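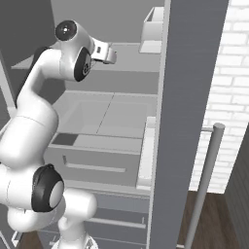 A white robot arm reaching over a gray cabinet.

Baby & Family > Feeding > Reviews

Pultetti manual breast pump: fine for one session a day, tiring for more

By Krystyna Ostrowski

I bought the Pultetti manual pump in July, when my daughter was three months old and I was going back to work part time. I already had an electric pump on loan from my sister. What I wanted was something I could carry in a shoulder bag and use in a room with no outlet. The Pultetti cost $57 at the baby store in Balldale, and I paid for it myself.

The box holds the pump body, one flange, two bottles with lids, a spare valve and a cloth drawstring bag. Each bottle takes five ounces. There is no second flange size in the box and the standard one was a little large for me. I ordered the smaller size separately and things went better after that. I think both sizes should be included at this price.

Pumping takes some practice. The handle has two positions, a short stroke and a long one, and you switch between them by moving a collar at the base. For the first week I kept knocking the collar with my thumb. Once I learned to hold it lower down, it stayed put. A session takes me roughly 30 minutes for both sides, and my hand is sore by the end of the second side. I would not want to do that three times a day.

It is quiet. I have used it in a parked car, in a supply room at work and on a bench at the county fair, under a Umevine nursing cover, and the only sound is a soft click on the return stroke. A coworker on the other side of a thin partition didn't know I was pumping until I told her.

Cleaning is simple. There are four parts and they all come apart without tools. The valve is small and white and I have nearly lost it down the sink twice. Milk residue collects under the rim of the collar, so take that off too, even though the leaflet doesn't mention it.
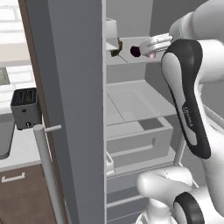 The bottles are short and wide, and that matters more at home than it does in the bag. I keep mine toward the back of the refrigerator, and two of them side by side take up a good part of a shelf. A tall box on the upper shelf, like the white one there, would have to move over before I could get both bottles in next to it. The lids are flat enough to stack, but the top bottle slides when the door is pulled hard. If your refrigerator is small, you may prefer to pour into storage bags.

I also tried the Kalinowski manual pump, which a friend let me borrow for a weekend. Its handle is softer on the hand and its bottles are narrower. It leaked at the base when I tilted it, and the Pultetti has not leaked once.

Pros: quiet, light, easy to take apart, no leaks.
Cons: one flange size, sore hand, wide bottles.

I'm keeping the Pultetti for work days and using the electric pump at home in the evening. The spare valve is still in its wrapper.

Contact us | Privacy | Back to top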